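4. The Ceiling at Trernik

4.1 How a ceiling got its own section

I didn't plan to write about a ceiling. The project was supposed to be about how people settle into old industrial space once somebody has moved desks and benches into it, and my notes from the first weeks are full of the things you'd expect: who sits near the door, where the coats go, which bench everyone avoids. Then I started reading the diaries properly (119 pages of them, mostly handwritten, some of it in pencil so faint I had to hold it up to the window) and people kept writing about what was over their heads. They wrote about it when they had headaches. They wrote about it when it rained. One person wrote a whole page about it at four in the afternoon and then apologized for wasting my paper!

So I went back and coded every entry that touched on the ceiling, the lights, or any sound that seemed to come from above, and I ended up with 87 of them. That pile is what I'm working from in this section. The diary keepers were nine people who worked at Trernik through the winter, and they wrote for eight weeks, which took us right through February and the worst of the dark mornings. I've described how they were recruited in Section 3, so I won't go over it again, except to say that I never asked anyone about the ceiling. The prompt on the inside cover just said "Write down anything about the room that you noticed today."

4.2 What's up there

Trernik is a long, low unit on the edge of Dresenmont, put up as a warehouse and used as one for most of its life. Whoever fitted it out for its current use left the ceiling open, so what you get when you tip your head back is the underside of the building. It's white corrugated metal, panel after panel with the ribs evenly spaced, and there are exposed beams crossing it and thin conduits running along the surface. Long fluorescent fixtures do the lighting (Figure 4). People who have worked in buildings like this will know exactly the kind of thing I mean, and people who haven't will probably have bought paint or tires under one.

What I like about an open ceiling, speaking for myself, is that you can read it. You can follow a conduit with your eye and work out where it's headed. At Dalgleish, the comparison site, there's a dropped ceiling with tiles, and I sat under it for days without forming a single thought about it. The Dalgleish diaries are the same. Tiles come up a few times, usually when one has a stain on it that somebody thinks looks like a country, and that's it. Under the tiles I was in "an office." Under the metal I was in that one particular building, and I think a good part of what people wrote comes out of that difference.
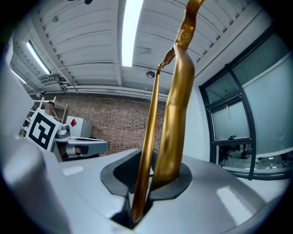 I should say something about words, too, since it gave me trouble in the coding. Hardly anybody at Trernik wrote "ceiling" in the first couple of weeks. They wrote "the roof." That's a fair thing to call it when there doesn't seem to be anything between you and the weather but a sheet of metal (the real build-up is thicker than that, going by the drawings I was shown, but it doesn't feel it). Later on "ceiling" creeps in, and by the end the two words are mixed together with no pattern I could find. Aigars Dzene, who double-coded a share of the entries with me, thought the change tracked how at home people felt. I'd love that to be true and I went looking for it, but the two most settled people in the group said "roof" right through to the last page, so I've left the idea alone.

4.3 Light

The lights got the most ink by a long way. I had expected complaints about brightness and I did get some, but the commonest thing people wrote about was direction. A long fixture over a bench lights one side of your work and leaves your own hand's shadow on the other, and if you're stuck with a seat that puts the tube straight ahead and above, you see it every time you look up to think. Several people moved their chairs a little without telling anyone. One drew a small plan of her bench with an arrow on it and the words "if I sit HERE I am fine," and when I visited she was indeed sitting there, a good arm's length from where her chair officially belonged.

Shiny things came up over and over. A polished tool, a phone face, a glossy binder, the lid of a lunch tin: anything with a bit of curve to it picks up the tube overhead and throws it back as a hard bright streak. People didn't blame the light for this, oddly enough. They blamed the object. "New stapler too bright," says one entry in full. I've thought about that stapler a lot. It had done nothing wrong! But the stapler was in reach and the fixture wasn't, and I suspect we all tend to be annoyed at the thing we can pick up and move.

Then there's the white paint. A white ceiling is meant to spread light around, and the ribs do something to that which I don't have the equipment to measure and which my diary keepers described better than I could. They called it "stripy," "like corduroy," and, in one case, "like being inside a radiator." Each rib takes a slightly different shade on its two sides, so you have a surface that's nominally one color and never looks it. In the morning, with daylight coming in low from the doors, people noticed the ribs a lot. By late afternoon, with only the tubes going, the notes get flatter and talk about the lights themselves and very little about the metal.

Stestmont, the firm that manages the unit, gave me the lighting layout and was generous with answers, but I was told early on that no changes were coming during the study period. That suited me fine as a researcher. It suited the woman with the arrow a bit less.

4.4 Sound

Rain first, obviously. Almost every diary mentions rain on the roof, and the tone is all over the place. Some people loved it and wrote that it made the room feel small and snug. Others couldn't hear the phone. What I hadn't guessed was how often the same person did both, depending on what they were doing. Rain during paperwork was cozy, and rain during a call was an outrage, and there are two entries from the same hour, in the same handwriting, saying each of those things.

The metal also ticks. Once the heating has been on for a bit in the morning you hear small dry clicks overhead, irregular, coming from nowhere you can point to. I assumed it was the panels warming up and moving against their fixings, and a roofer I asked agreed that was the likely story, but I haven't tested it and I'd rather leave it as likely. The diary keepers had their own theories, of which birds were the most popular. I sat under it myself one morning with a notebook, planning to mark down where each click came from, and gave up inside ten minutes with a crick in my neck and a page of question marks.

And there's the hum from the lights, which only a few people ever mentioned and which those people mentioned constantly. I can't hear it. I tried, standing on a step stool with everything else in the place switched off, and got nothing. I've kept those entries in under "sound" anyway. A noise that bothers somebody every day for weeks belongs in the count whether or not I happen to have the ears for it.

4.5 Small fittings and the business of looking up

A handful of entries are about the little things attached up there: a round fitting, a bracket, a bit of conduit that goes off on its own. None of these do anything that the person writing could name, and I think that's why they wrote about them. They're what your eye lands on when you lean back. I started calling them "resting points" in my notes and the label stuck, even though it sounds grander than it should. People picked favorites. They gave them names in a couple of cases, which I've left out at the writers' request.

When did people look up? I went through the entries again for this, wherever the writer had said what they were up to. Mostly it was while waiting for something (a kettle, a reply, a colleague to finish with the good scissors), and next after that it was when they were stuck on a problem. Being tired came up much less than I'd have bet. A couple of people said they looked up because a visitor had just done it. I noticed that one myself. Bring somebody new into Trernik and they'll glance at the ceiling within a few steps of the door, and then whoever's walking with them will glance at it too, as if checking it was still the same.

At Dalgleish I watched for the same thing and visitors looked at the carpet. I've put the Dalgleish floor notes in Section 5 with the rest of the material on what's underfoot, including the strip by the kitchen door that everybody steps over.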